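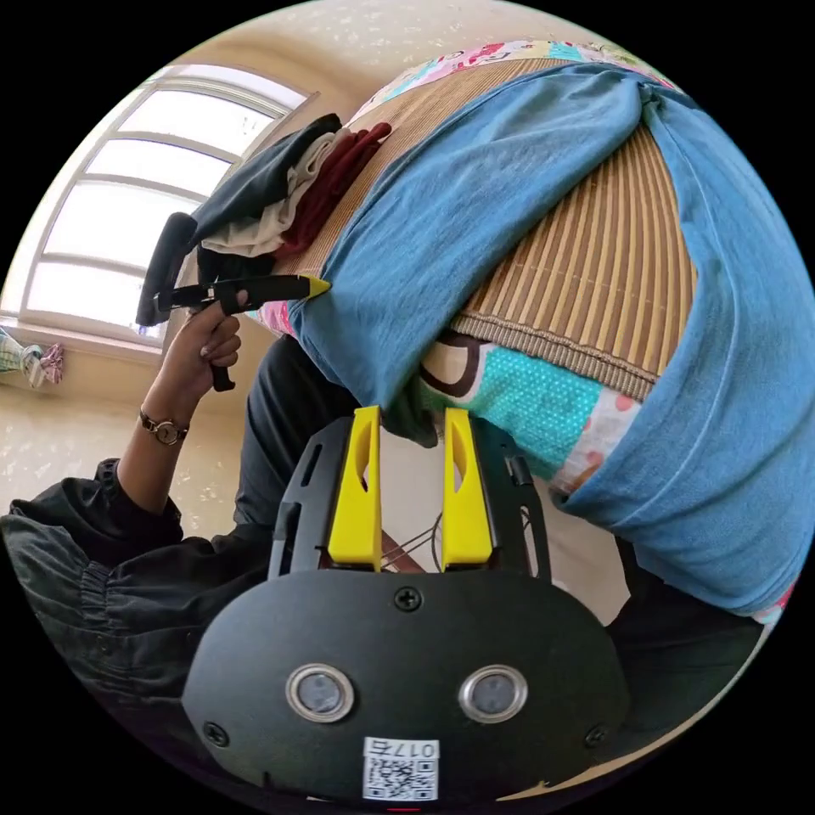

# Cakeo Hand-Held Gripper: Setup and Care

Part no. 1121. Sold singly or as a left and right pair.

The Cakeo is a hand-operated two-finger gripper with a pair of round lenses on a black mounting plate. It is made for recording household handling work such as folding, sorting and putting away. Soft items like shirts and bedding are what most of our customers start with, and they are also what wears the fingertips fastest.

## What comes with each unit

- Gripper with mounting plate, lenses fitted
- Yellow fingers, one pair, installed
- Spare yellow fingers, one pair
- Pistol handle
- Hex key for the plate screws
- Lens cloth
- Data cable with strain clip

The Garba carrying case and the Jestine charging dock are sold separately.

## First setup

1. Check that the plate sits flat on the body before you touch any screws. If it rocks, take it off, wipe both faces and refit it.
2. Snug the plate screws by hand, then give each one a quarter turn with the key. The threads are short and will strip if you lean on them.
3. Squeeze the trigger slowly through its full travel. Both fingers should move together and meet at the tips. When one arrives first, loosen its clamp, shift the finger and try again.
4. Route the cable so it doesn't lie between the fingers when they are open. Leave enough slack at the clip for the wrist to turn.
5. Scan the QR code on the plate label and enter the unit number in your log. With a pair, set which hand each unit belongs to and keep it that way — swapping them later means repeating the calibration on both.

Calibration takes 11 minutes per unit with the printed target supplied on the download page.

## Cleaning

Cotton and fleece shed more than you would expect. Lint collects in the slotted frame behind the fingers and makes the trigger feel heavy. Brush it out dry at the end of each session. Do not use compressed air near the lenses.

Wipe the lenses with the cloth only. If there is hand cream or detergent on the glass, dampen the cloth slightly with plain water. Alcohol clouds the coating.

The fingers can be washed in warm soapy water after you take them off. Clean the edges of the cut-out windows, where threads tend to catch. Let the fingers dry completely before refitting.

## Replacing the fingers

Change both fingers when a thin T-shirt starts to slip out of a closed grip, or when you can see a nick at either tip. A new finger paired with a worn one closes crooked.

Open the jaw fully, back off the clamp screw 3 turns and pull the finger straight out. The screw stays captive. Push the new finger in until it stops, tighten, and repeat step 3 above. Calibration does not need to be redone for a finger change.

## Common faults

**Trigger slow to return.** Usually lint. If brushing doesn't help, the return spring is tired. Order the spring kit.

**One lens shows blur at the edge.** Clean it first. If the blur remains, the lens ring has worked loose — send the unit in and do not turn the ring yourself.

**Label won't scan.** Write to Priltdale with the printed number and we will mail a replacement.

Spare springs ship from stock. Finger pairs ordered in December may take an extra week.

Page revised July 2022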